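Home Posts Archive Notes About Search

Clearance rules for a simulated bench, second revision

I rewrote the clearance sheet for the Clarnel bench in April, mostly to get rid of rules that only one person could interpret. The bench is simulated in Netden: a single arm, a table and a tray to work over. The old sheet had grown to 35 rules and I doubt anyone read past the first page. The new one has seven.
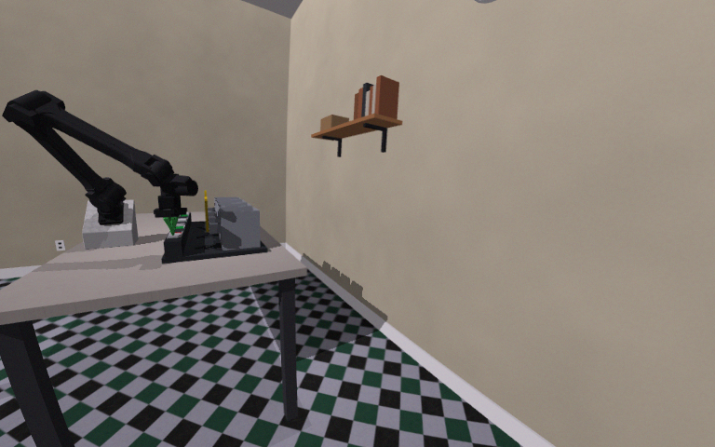
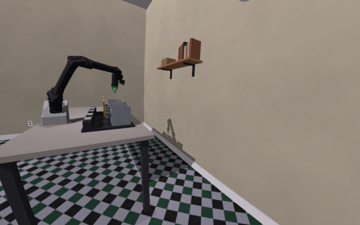
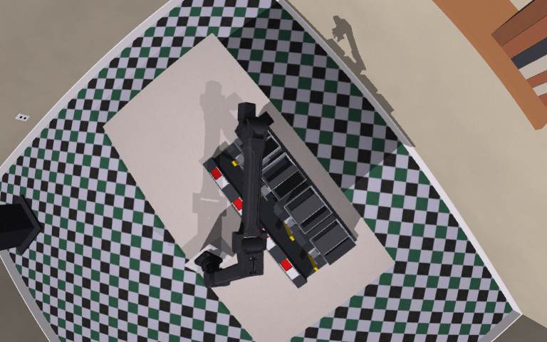

Grarov left a comment on the draft to say that clearance rules in simulation are a waste of paper: a collision costs nothing, the run resets, and a policy that never touches the rack has never learned where the rack is. Mendonça replied underneath that the second half was fair and the first half was wrong, as a run with an unlogged contact costs whatever time is later spent training on it.

I side with Mendonça on logging and with Grarov on contact. The revised sheet permits contact and requires it to be recorded. The rules as they now stand:

1. The fingers point straight down before any descent begins. A tilted approach is a separate task and gets its own name.

2. Transit height is set from the tallest item on the tray, not from the tray base. Thin uprights are the usual thing to be missed.

3. No lateral move below transit height unless the task is a push or a slide.

4. Every contact between arm and fixture is logged with the joint state, including those that leave nothing displaced.

5. Any run in which the fixture itself shifts is marked void. It stays in the archive but out of the training set.

6. Camera poses are fixed per batch. If one is moved, a new batch number is issued.

7. Lighting may vary between batches, shadows included, but the settings go in the header.

Rule 2 replaces four older ones, all of which gave a height in millimetres and all of which went stale when the tray changed. Rule 5 was the contentious one. Of 129 archived runs I went back through, 89 had a complete contact record. The rest could not be judged either way and have been marked void, which is harsh on the ones that were probably fine.

I have left out anything on speed. The old sheet had a limit copied from a hardware guideline for shared workspaces, and it made little sense on a bench with no person in the model. If the same policies are moved to a real arm, the limit comes back with a proper risk assessment – it should not be inherited from a simulator file.

Still open: whether a contact between finger and item during a failed grasp counts under rule 4. At present it does not, as the item is not a fixture. Grarov wants it counted under a separate heading. I have no objection, but the log format would need another column and the parser is strict about those.

Previous post Next post Back to top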